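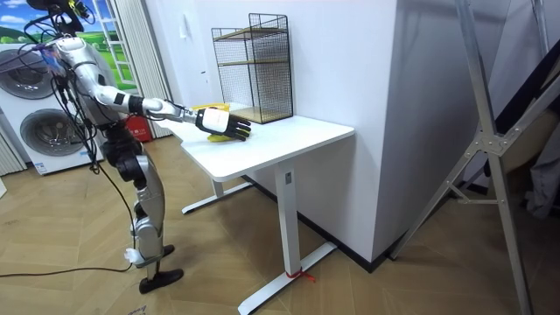 White standing desk with black wire-mesh shelf unit, set against the wall.

Using a standing desk as a side table: setup, storage and care

A height-adjustable desk works well as a kitchen side table or general sorting surface. The top is easy to reach from all sides, the feet leave most of the floor clear, and the height can be set to the job. The notes below cover placement, a small shelf unit on top, and routine cleaning. They apply to any desk with two column legs and long foot bars.

1. Placement

Set the desk parallel to the wall with a gap of 5 cm behind the top. Less than that and cords get pinched when the height changes. More than that and small items go down the back.

Foot bars need full contact with the floor. On herringbone flooring, check each end of each bar separately, as one block may sit slightly proud of its neighbor. Correct with the leveling screws if the desk has them. If it does not, use felt of the right thickness under the low end. Do not use folded paper. It compresses within a few weeks.

Keep cords off the strip of floor directly in front of the desk. Where a cord has to cross, run it flat and straight to the wall by the shortest path.

2. Working height

For chopping, mixing and packing, set the top a hand's width below the elbow. For sorting and folding, raise it to just below the elbow. Write both settings on a piece of tape under the front edge. Thabiso Van Wyk, who shares this workroom, is a good deal taller than I am, and we keep two sets of numbers there.

If the desk will only be used at one height, 116 cm is too high for most kitchen work, whatever the manual suggests for standing.

3. Wire shelf unit on the desktop

A wire-mesh unit with wood shelves is light, lets air through and does not hide what is in it. Place it at the back, to one side, touching the wall. This leaves the larger part of the top open for work.

Put felt or thin cork under the wire feet. Bare wire will mark a white top, and the marks do not come out. The Disel pads I use are cut from a sheet with scissors and replaced every May.

Load heavy items on the lower shelf. Remove anything tall from the upper shelf before changing the height of the desk.

Wood shelves should be wiped with a well-wrung cloth and dried at once. Oil them once a year if the wood is unfinished.

4. What stays on the top

Limit the open area to things in current use. A shallow bowl in a strong color is useful for loose items and is easy to find against white.

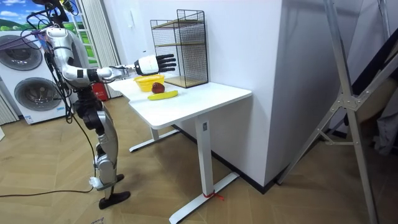 Plastic is adequate for this and does no harm if dropped. Fruit can go in the bowl or beside it, but look under it every couple of days. Apples bruise on the side they rest on, and juice left on a white surface will leave a ring. Keep apples away from bananas if either has to last the week.

Return everything else to the shelf unit at the end of the session. The surface should be clear enough to wipe in one pass.

5. Cleaning the top

Daily: damp cloth, one drop of dish soap, then a dry cloth. Work from the back edge to the front so crumbs do not collect against the shelf unit.

Weekly: lift the shelf unit off completely and wipe under it. Check the pads while it is off.

Stains: baking soda and water mixed to a paste, left for 60 seconds, wiped off with no pressure. Tea and turmeric may need a second round. Scouring powder and the green side of a sponge will dull the finish. Test any spray cleaner on the underside first. I had a poor result with Ronarano on a similar top and have gone back to dish soap.

6. Legs and foot bars

Dust settles on the foot bars and shows badly on white. Vacuum with the brush head, then wipe. Scuffs from shoes come off with a plain white eraser.

Tighten the bolts between column and foot bar twice a year. Định Lưu marks each bolt head with a line of paint pen after tightening. If the line has moved at the next check, the bolt is working loose.

Do not peel off the label on the leg. The model details may be needed when ordering parts.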